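From: Noreen Ní Mhurchú
To: gripper-bench list
Date: 8/3/20
Subject: Re: Midis handheld, left pad drifting, tape or replace?

Deisy Ayala wrote:
> We have two Midis handhelds on the packing bench. On one of them the
> left finger has started to close short of center. The encoder reads
> 3 counts off at full close and it gets worse through a shift. Tracey
> thinks it is the pad tape. I think it is the arm bushing. Is there a
> way to tell without pulling the whole linkage? Also, how are people
> routing the cable? Ours keeps catching on the sleeve.

Deisy,

Check the cable first. A short cable pulls the lower housing over when you turn your wrist, and the error then looks like finger drift. Hold the tool with both hands, one on each cylinder, close it on something soft, and let the cable lie slack on the table. Read the counts. Then pick up the slack by hand and read again. If the two readings differ, stop there and fix the routing.
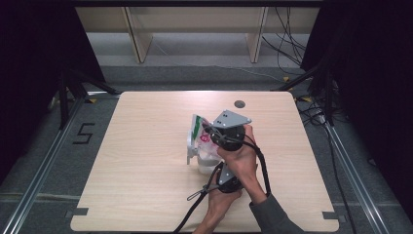 We leave one full loop on the table side and tie down only past the table edge. Anything tied closer than that ends up under the forearm.

If the cable is fine, go to the pads. Take the tape off both sides before you measure. Tape on one pad and a bare pad on the other will move the center by the thickness of the tape, and once the tape frays it folds into the gap at random. That would match your "worse through a shift." Clean the face, close on a flat gauge, and log both sides. 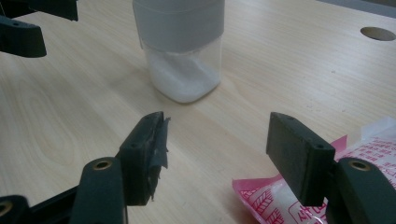

Only after that would I suspect the bushings. Open the fingers fully, hold the arm still, and rock the pad block. Play you can feel at the pad usually comes from the bushing nearest to it. Play lower down shows as the whole arm shifting. You can do all of this with the linkage in place.

Our oldest unit went 287 sessions on the original bushings. The one before it needed a set at 103, and Olga Sarmiento traced that to fine powder getting into the bore. Wipe down after any open container. No oil, it holds the grit.

For new tape, cut it 7 mm longer than the pad and fold the ends behind the block. Do both pads in the same sitting and re-zero afterward. The Gundard script will not re-zero for you, whatever the December notes say.

Please post the counts with and without tape.

Noreen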